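Clelamia推出家庭带娃交接本《今天在奶奶家》，写给每一个要把孩子交到别人手里的早晨

首批样本已在诺科夫(Nokov)的家庭中试用，六月起正式发售，即日起接受预订

诺科夫，2020年1月3日

家庭用品与育儿读物出版商Clelamia今天宣布，推出一本专门为祖辈和父母共同带娃的家庭编写的手写交接本，书名叫《今天在奶奶家》。如果您家里主要是外公外婆、姑姑或者邻居阿姨在帮忙，也请不要介意这个书名，内页里凡是要写称呼的地方我们都留了空，您爱怎么填就怎么填。编辑部为了书名开过很多次会，提过的名字有一长串，最后还是回到了第一个，原因很简单，试用的家庭里大家嘴上都是这么叫的，“本子呢？就是那个今天在奶奶家”，叫着叫着，别的名字就再也没有人提了。

这本交接本要处理的事情，听起来小得几乎不值得发一篇新闻稿。早上七点多，妈妈或者爸爸把孩子送到老人家里，鞋还没脱完，电梯还在等，嘴里一连串地交代：昨晚睡得不好，上午可能要早点睡，鼻子有一点堵，新开的那罐米粉先别给，蓝色的袋子里有换洗的裤子。老人点头，说知道了知道了，快去上班吧。到了傍晚，同样的事情反过来再发生一遍，只是这一回大家都累了，孩子还在哭，奶奶说今天挺乖的，妈妈问吃了多少，奶奶说吃了不少，妈妈问不少是多少，奶奶的脸色就有一点不好看了。

我们相信读到这里的许多人都在这样的门口站过。有人站在门里，有人站在门外，两边都是真心疼孩子的人，两边都觉得自己说清楚了，也都觉得对方没有听进去。

Clelamia创办人斯坦尼斯瓦娃·赫米耶莱夫斯卡(Stanisława Chmielewska)自己就是在这样的门口有了做这本书的念头。她的大女儿出生以后，由她的母亲帮忙照看，母女俩原本无话不谈，那段时间却常常为了一顿午觉、半碗粥生闷气。“我妈妈带大了我们姐弟，她有她的一套，我呢，刚刚当妈妈，手里攥着从书上看来的时间表，紧张得不得了，”赫米耶莱夫斯卡说，“有一天我下班去接孩子，看见餐桌上有一张旧挂历撕下来的纸，背面是我妈妈写的字，几点喝奶，几点睡，拉了没有，最后一行写的是‘下午听见楼下狗叫，笑了好久’。我在她家厨房里把那张纸看了好几遍。在那之前我一直以为她不愿意记，其实我从来没有好好请她记过，我只是每天在追问她。”

那张挂历纸后来被她夹在了自己的记事本里，再后来，母女俩开始轮流在一本旧作业本上写，早上女儿写，白天母亲写，晚上女儿回家再补几句。作业本写完了又换一本，中间孩子换牙、上幼儿园，本子上的字也从喝奶睡觉慢慢变成了“今天自己穿的袜子，左右脚不一样，随她去了”。《今天在奶奶家》的版式，最早就是照着那本作业本画出来的。

从一张问卷开始

在动手编书之前，Clelamia编辑部先做了一件比较笨的事情，请自己的读者说一说家里是怎么交接孩子的。问卷随着我们的读者来信栏目一起发出去，题目写得很长，有些题目后面还留了大半页的空白，编辑们当时心里没有底，担心没有人愿意写。后来一共收到了1,948份回信，其中很多封把空白处写满了，还有人另外附了纸。我们在这里要特别谢谢每一位来信的读者，信我们都看了，有些看了不止一遍。

信里说得最多的是吃饭和睡觉，这一点大家都猜得到。让编辑部没有料到的是，紧跟在后面的一件事是衣服。穿多了还是穿少了，出门要不要戴帽子，在屋里要不要穿袜子，两代人在这件事情上的心结，看起来比奶粉和辅食还要深。有一位外婆在信里写道，女儿每天来接孩子，进门第一个动作就是伸手去摸孩子的后背，看有没有出汗，“她摸一下，我心里就沉一下，好像我在考试”。也有一位爸爸写道，他把孩子送到父母家的时候穿的是一件薄外套，接回来的时候里面多了一件毛背心，第二天再送去，毛背心已经洗好叠好放在门口的凳子上等着了，他说他看着那件毛背心，一句话也说不出来，就给孩子穿上了。

还有一类来信，说的是那些没有来得及交代的高兴事。孩子在老人家里学会了拍手，学会了指灯，第一次把积木叠了起来，老人当时很高兴，到了傍晚一忙就忘了说，过了好多天才在饭桌上随口提起来。父母听了，高兴里面总归带着一点说不出的失落。反过来也一样，周末孩子在自己家里会叫爷爷了，对着手机里的照片叫的，结果周一早上赶时间，爷爷没有听到这个消息，等孩子当面叫他的时候，他愣在那里，还以为听错了。

负责整理来信的是本书主编拉丹·阿克巴里(Ladan Akbari)。她在编辑部的窗台上放了几只鞋盒，把信按照“吃”“睡”“穿”“说不清楚”分开放，据她说，最后满得盖不上盖子的是“说不清楚”那一只。“很多信从辅食讲起，讲到后来已经跟辅食没有关系了，”阿克巴里说，“讲的是我婆婆从来没有夸过我，或者讲的是我帮他们带孩子带到现在，没有人问过我腰疼不疼。我读了这些信以后，就跟设计的同事说，我们的本子里一定要有一个地方，是给带孩子的那个人写自己的。”

本子里面有什么

《今天在奶奶家》是一本可以平摊在餐桌上的线装本，封面用的是耐擦的布面，沾了米糊可以用湿布抹一下。每一天占左右相对的两面，左边归送孩子的人写，右边归白天带孩子的人写，谁也不占谁的地方。

左边这一面很短，短是故意的。我们知道早上没有时间，所以只留了昨晚睡得怎么样、早上吃过什么、今天要留意什么、包里带了什么这四项，写几个字就够，来不及写的话圈一圈也可以。要留意的那一项旁边画了一条粗一点的线，试用的时候有家庭提出来，说老人眼睛不好，最要紧的那句话应该一眼就能看到，我们觉得很有道理，就照着改了。

右边这一面宽松得多。上半部分是时间，从早到晚一格一格排下来，吃、睡、换尿布、出门，想写多细就写多细，也可以空着。下半部分是一大块不画线的空白，上面只印了一句话：“今天有什么好玩的事。”阿克巴里坚持这一块不能画线，她说一画线就像作业，老人会觉得字写歪了不好意思，没有线，写大写小都行，画一只猫也行。

再往下，靠近页脚的地方，左右两面各有窄窄的一行。左边印的是“谢谢你”，右边印的是“我今天”。这两行就是从那只盖不上盖子的鞋盒里来的。左边那一行请爸爸妈妈写，写什么都可以，昨天的排骨汤很好喝，谢谢你把小裤子的松紧带换了。右边那一行请带孩子的人写自己，膝盖疼，睡了个午觉，楼上老姐妹来坐了坐，下周二要去看牙，能不能早点来接。有的家庭这两行一直空着，空着也没有关系，我们仍旧每天印在那里。

整本书按照30天编成一册，一个月换一本，薄薄的，放进妈咪包的侧袋里不觉得重。编辑部一开始想做成厚厚的一大本，能从出生写到上幼儿园，样书拿出来的时候大家都觉得很气派，可是拿到试用家庭的手里，有一位爷爷掂了掂，说这个本子比孩子还难抱。于是就改薄了。写满的本子可以收进随套装附送的纸盒里，盒脊上留了地方写年份和孩子的名字。

册子的最后面还附了几页可以撕下来的卡片，包括紧急联系人、孩子过敏和不能吃的东西、常去的诊所和医生的电话、家里备用钥匙放在谁那里，撕下来可以贴在冰箱上。这一部分我们建议在用本子的第一天就填好，两代人坐在一起填，别分开填。试用的家庭告诉我们，光是填这几张卡片，就聊出了不少从前没有聊过的事情，比如外公直到那天才知道小外孙吃了草莓嘴边会起疹子，而妈妈也是直到那天才知道，外公的手机晚上是关机的。

试用的日子

交接本的样本做好以后，Clelamia与亲子活动中心Citesa合作，在诺科夫请了100个家庭来试用。Citesa的几间活动室向来是当地祖辈带孩子最爱去的地方，上午常常坐满了人，大人聊天，孩子在垫子上爬。中心的老师帮我们把样本发到各家，也帮我们把大家的意见一条一条收回来，有些意见是写在本子上的，有些意见是老人一边给孩子穿鞋一边说的，老师们都替我们记了下来。

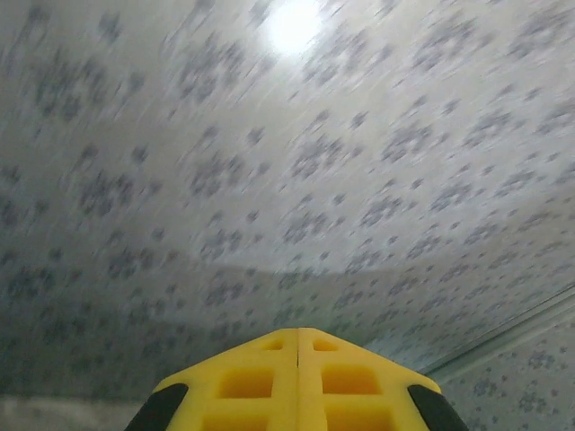

家里的老人不习惯写字，或者看不清小字，这本交接本还用得起来吗？

白天那一面的每个时间格旁边都印了小图案，奶瓶、碗、月亮、尿布和小推车，用笔圈一下就算记过了，一个字不写也能让接孩子的人看明白一天的大概。另外我们还准备了大字版，字和格子都放大了，内容与普通版相同，预订的时候注明一下就可以。

试用期间收到的意见，有一些让我们很快就动手改了。原先的时间格是从早上八点开始的，好几家都说太晚了，孩子六点多就送到了，爷爷奶奶只好把前面的事情写在页边上，密密麻麻的，于是我们把时间往前挪了。原先封面是白色的，好看是好看，用了几天就不好看了，现在换成了深一些的颜色。原先每一页的上方印着一句育儿小知识，什么阶段的宝宝应该会什么，应该睡多久，我们本来觉得很贴心，结果有一位奶奶在旁边用铅笔写了一句：“天天看着这个，心慌。”编辑部传阅了这一页以后，把所有的“应该”都拿掉了。

现在每一页的上方什么也没有印，只有日期。关于宝宝发育的内容，我们认为应当留给儿科医生和儿童保健门诊去谈，交接本只是帮您把平日里的情形记下来，去看医生的时候带上，医生问起来，您翻给他看就好。如果您对孩子的饮食、睡眠或者身体有任何担心，请直接去咨询医生，别等，也别拿这本本子当作依据来下判断。

也有一些意见我们没有照着改，在这里也老老实实地交代一下。有几位年轻的父母希望我们在右边那一面加上奶量的精确刻度，还有人希望加上评分，比如今天的辅食打几颗星。我们讨论了很久，最后决定不加。想记奶量的家庭，在格子里写个数字就好了，地方是够的；至于打分，我们想来想去，总觉得门口那一刻已经够像考试的了。

试用家庭里有一对婆媳，媳妇上夜班，婆婆白天带孩子，两个人常常见不到面，交接全靠一张留在鞋柜上的便条。她们用了本子以后，页脚那两行写得特别满，先是写在线上，后来写到线外面去了，再后来媳妇干脆另外夹了一张纸。征得两位的同意，我们抄了几句在这里。婆婆写：“我今天，擦了窗，腰还行。”第二天媳妇写：“谢谢你，窗户我看见了，不要再爬凳子了。”婆婆又写：“我今天，没爬。”

另外有一家，带孩子的是太外婆，白天一个人在家，字写得极漂亮，是那种从前练过毛笔的人写出来的字。她在“今天有什么好玩的事”那一块里，每天写一小段，写鸽子，写阳台上的葱，写孩子怎么把她的老花镜戴到自己的肚子上。孩子的妈妈告诉我们，她每天晚上把孩子哄睡以后，会泡一杯茶，坐下来读外婆写的这一段，有时候还念给丈夫听。她说她从小就是外婆带大的，读着读着，常常觉得写的也是她自己小时候。

关于吵架

我们也不想把话说得太圆满。一本本子并不能让两代人从此不吵架，试用的家庭里照样有吵架的，有一家还为了本子吵了一架，起因是爸爸在左边那一面写了满满一页的要求，字又小，爷爷看了以后把本子合上，放回了包里，一个字也没有写。后来是奶奶出面，另外拿了一支红笔，在爸爸写的那些要求里面勾出了她认为办得到的几条，其余的在旁边写“再议”。这一家后来一直用红笔，据说爸爸的要求也慢慢地写得短了。

阿克巴里把这件事写进了随书附送的使用小册子里，这本小册子是她和几位有经验的育儿作者一起编写的，语气像是邻居在楼下聊天，里面谈到了一些实实在在的难处：老人想给孩子吃糖怎么办，父母觉得电视开得太多怎么开口，两边的老人轮流带、规矩不一样又该怎么协调，孩子在奶奶家睡得好、回到自己家反而哭闹，又该怎么看待。小册子不给标准的做法，只是把来信里各家试过的法子写出来，有的法子彼此还是相反的，您可以挑着看，合适的拿去用，不合适的翻过去。

其中有一篇专门讲“怎么开口请老人记”，编辑部内部很喜欢这一篇。文章里建议，第一天把本子拿出来的时候，最好由父母先写，而且写上几天再请老人写，让老人先习惯读，读着读着自然会想要回几句。另外，本子最好放在老人顺手的地方，餐桌边上、茶叶罐旁边都好，配一支好写的笔，笔用绳子拴上，免得被孩子拿去啃。还有一条，晚上来接孩子的时候，先别急着翻本子，先跟人说几句话，坐一坐，喝口水，本子带回家再看也不迟。

赫米耶莱夫斯卡对最后这一条感触很深。“我以前一进门就问，后来有了作业本，我一进门就翻，我妈妈在旁边站着，那个样子跟被老师批作业也差不多，”她说，“后来有一天下大雨，我没有办法马上走，就在她那里坐着吃了一碗面，她把一整天的事情都讲给我听了，比本子上写的多得多。从那以后我就常常坐一会儿再走。本子是给记不住的事情用的，想讲的事情，还是让她讲给我听。”

印制与发售

《今天在奶奶家》由Hubáček印刷厂承印。这家印刷厂与Clelamia合作多年，我们的几套布面童书都出自他们的车间。这一次为了找一种铅笔、圆珠笔和孩子的蜡笔都写得上去的纸，厂里的师傅陪着编辑部试了很多种，样张寄来寄去，有的太滑，圆珠笔一抹就花，有的太糙，老人家写字费力，最后选定的这一种微微发黄，灯下看不刺眼，纸面稍有一点涩，笔落下去站得住。书脊采用线装，完全摊开也不容易散页，这一点对于一只手抱孩子、一只手写字的人来说，我们想是很有用的。

交接本分为普通版和大字版，两种版本都可以单册购买，也可以按套购买，每套附送收纳纸盒和使用小册子。参加试用的家庭每家会收到一套正式版，作为我们的一点心意，由Citesa的老师转交，如果您家已经搬离了诺科夫，请写信告诉我们新的地址，我们另外寄过去。

正式发售时间定在六月。有读者问为什么不赶在春天就出来，我们也很想早一点，不过大字版的版面还有几处要重新排，封面的布料也要等染色，印刷厂的师傅又一向不肯赶工，我们想了想，还是慢慢来。从今天起，读者可以通过Clelamia的读者服务部登记预订，登记时不需要付款，书印好以后我们会逐一通知。已经在用旧样本、眼看就要写完的试用家庭，可以到Citesa的前台领取续用的散页，先将就着写，等正式版出来以后，散页也可以夹进收纳纸盒里一起保存。

发售以后，Clelamia还将与Citesa一起举办祖辈与父母共同参加的茶话会，地点就在Citesa的活动室，孩子可以一起来，垫子和玩具都是现成的，茶和点心由我们准备。茶话会不讲课，也没有人上台，大家把写过的本子带来，愿意念的念一段，不愿意念的坐着听就好。编辑部的同事都会去，阿克巴里说她会把那几只鞋盒也带上，如果您有话想写又不想当面说，投进盒子里就行。具体的日子定下来以后，会贴在Citesa的门口，也会刊登在我们的读者来信栏目里。

写给还在犹豫的家庭

在编这本书的过程里，常常有朋友问我们，现在大家手机里都有群，拍张照片发一下不就好了，何必还要用笔写。这个问题问得很实在。我们的试用家庭里，几乎家家都有群，照片和小视频也照样在发，我们也喜欢看。只是有几位老人跟我们说，带着孩子的时候不太敢看手机，怕一低头孩子就摔了，等到孩子睡着了想起来要发，又找不到刚才的照片在哪里。本子摊在桌上，路过的时候写两个字，又去忙别的，他们觉得这样顺手。父母这一边也有人说，上班的时候群里一响心就一跳，晚上坐下来慢慢翻本子，反而看得进去。两样都用也好，只用一样也好，各家有各家的习惯，我们不劝任何人把手机收起来。

也有朋友问，孩子已经大了，上了幼儿园，只是放学后到外婆家待一会儿，还需不需要这样一本东西。从来信看，这样的家庭也有不少在写，写的东西不一样了，时间格大半空着，好玩的事那一块却常常不够用，而且孩子自己也开始往上画了。有一位外公在信里附了一页复印件，整整一面都是孩子画的圈，外公在最底下写了一行小字，说明这是一条鱼。

如果您家里正好有一位长辈，每天早上开门等着孩子来，我们想请您今天就谢谢他，用什么本子写、写不写下来，都可以以后再说。

关于Clelamia

Clelamia是一家家庭用品与育儿读物出版商，编辑部设在诺科夫，由斯坦尼斯瓦娃·赫米耶莱夫斯卡创办，出版布面童书、亲子手账以及面向新手父母和祖辈的读物，并长期开设读者来信栏目，来信由编辑亲笔回复，回得慢，请多包涵。

关于Citesa

Citesa是诺科夫的一家亲子活动中心，为学龄前儿童和他们的家人提供活动空间、故事时间和祖辈交流活动，欢迎带孩子的长辈随时来坐。

媒体联络

采访、样书及内页图样的索取，请联系Clelamia编辑部拉丹·阿克巴里。样书数量有限，我们会优先寄给育儿和家庭版面的编辑，来信时请注明需要普通版还是大字版。如果您自己家里也在用类似的本子，无论是作业本、挂历纸还是别的什么，也欢迎一并告诉我们，编辑部正在为下一期的读者来信栏目收集这样的故事。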